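Linen Room Notes: Folding and Stacking at the Stirholm Laundry

From the Household Services section of the Rirum Residence newsletter

Residents and staff will be aware that the linen room on the lower level of Stirholm House was refitted in the spring. The shared laundry next to it now follows the same working practice as the linen room itself, and Household Services has been asked to set that practice out in writing. The notes below apply to all small linens, including hand towels, face cloths, pillowcases, napkins and the colored cloths used in the dining room. Sheets and blankets continue to be sent out to Carrilho and are not covered.

The linen room handles up to 400 small items in a working day. At that volume, most delays come from baskets that have been left standing. Items should be taken out of the basket and folded as soon as possible after the dryer has finished. Cotton cloths left in a heap will hold their creases, and the creases then have to be smoothed out by hand or the item washed again. Anyone who is unable to fold a load right away is asked to lay the items flat over the rail by the window.

Baskets are to be placed at the right-hand end of the folding table, with finished work at the back. The front and center of the table are kept clear for folding. This arrangement was adopted in the linen room in May and has been found to suit both left-handed and right-handed staff.

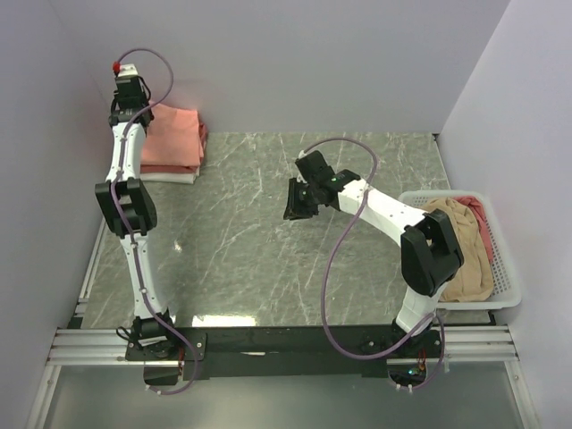 Folded pink and white cloths at the back of the table, with the basket at the right.

Stacks should be built with the fold facing the front of the table, so that a single item can be lifted off without disturbing the ones below. Cloths of the same color are kept together within a stack. Where a stack contains more than one color, white goes at the bottom. Dining room cloths are counted out from the top, and it is a help to the evening staff if the colored items can be reached first.

The standard fold for a small cloth is as follows. Lay the item flat with the label side down and the longer edge toward you. Smooth it from the center to the corners with the palm of the hand. Bring the left edge over to meet the right, line up the corners, and then fold the top edge down toward you. Turn the folded item once so that the closed edge faces front, and place it on the stack. Hand towels take one further fold. Napkins for the dining room are folded in the same way and are no longer rolled.

Particular care is asked for with the pink cloths. They are a softer fabric than the white ones and tend to bunch when lifted from the middle. Pick them up by two neighboring corners and let the cloth hang for a moment before laying it down.

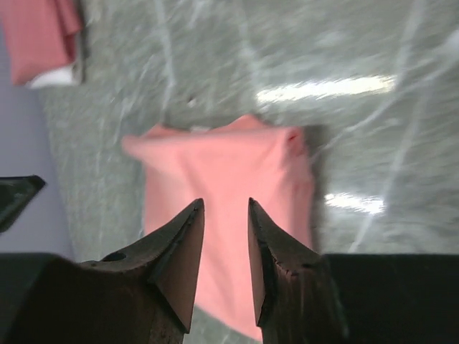 Seams should be checked at the same time. A cloth with an open seam or a pulled thread is to be set aside in the mending tray and should not be returned to the shelf, even if the damage is slight. In the last quarter 187 items were repaired and put back into use, and the linen room is grateful to everyone who took the trouble to set them aside. Stained items go into the separate soaking bin beneath the sink. Please do not place them in the mending tray, where the stain may transfer to clean work.

The tabletop should be wiped down before the first load of the day and again after the last. Use a damp cloth and the mild cleaner supplied by Sarka, and dry the surface fully before any linen is placed on it. Scouring powders and bleach are not to be used on the table at any time.

Completed stacks are moved to the shelves by the door. They should be carried with both hands, one beneath and one on top, and no stack should be higher than the shelf marker. Shelf labels have been replaced and now show the floor as well as the type of item. Two shelves have been reserved for guest linen and should be used for no other purpose.

The shared laundry is open to residents from 7 a.m. to 9 p.m. Baskets belonging to the linen room may be borrowed during those hours and should be returned empty to the rack beside the dryers. Copies of these notes are available at the Stirholm reception desk, and comments on the new arrangement may be left there in writing for Household Services.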